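How to Build a Practice Habit for the Rubik's Cube (When You Only Have a Few Minutes a Day)

Posted 31 October 2019

I learned to solve a cube in August, mostly on the bus, and I've been slowly getting less terrible ever since. People at the Dalisay meetups keep asking how I practice, so I figured I'd write it all down in one place. 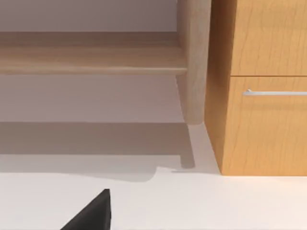
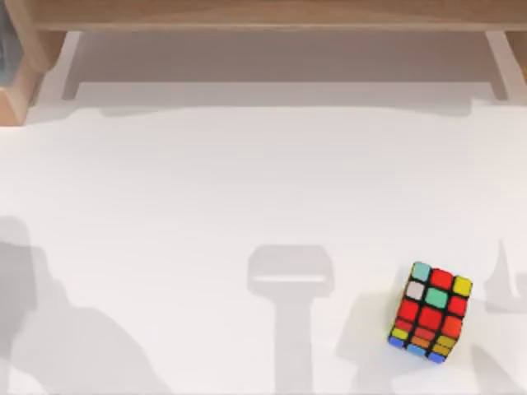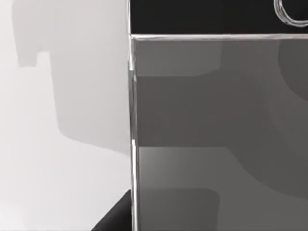
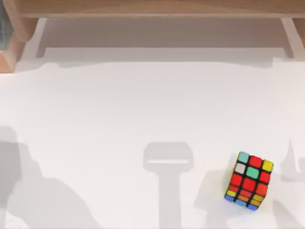
Umeneck Puzzle Club — Beginners' Pages

First, pick a method and stick with it. I started with the plain layer-by-layer one, and my first timed solve took 179 seconds. I was so proud! Rogelio Dimaculangan told me to stay with it for a month before touching anything fancier, and I'm glad I listened.

Now the daily routine. It goes like this:

1. Scramble with your eyes shut, or use a scramble from an app.
2. Do six slow solves. Really slow, no timer. Try to look for the next piece while your hands are still busy with this one.
3. Do one timed solve and write the number down, even if it's ugly.
4. Pick the step that felt worst and repeat only that step until you're bored.

Step 4 is where most of my time came off. For me it was the last layer, where I'd freeze up and forget which way I was holding the thing. I wrote the moves on a card and kept it in my coat pocket (it went through the wash once, so maybe make two).

About finger tricks — don't worry about them until you can finish without a cheat sheet. After that, learn to push the top layer with your index finger instead of turning your whole wrist. It feels silly for a few days and then you stop noticing.

If your cube locks up a lot, try loosening it a little before you buy another one. Go a quarter turn on each side and keep the sides even.

My best so far is 53 seconds. Pin-yu Chien is way ahead of me and has promised to write the next page, on solving the first two layers together.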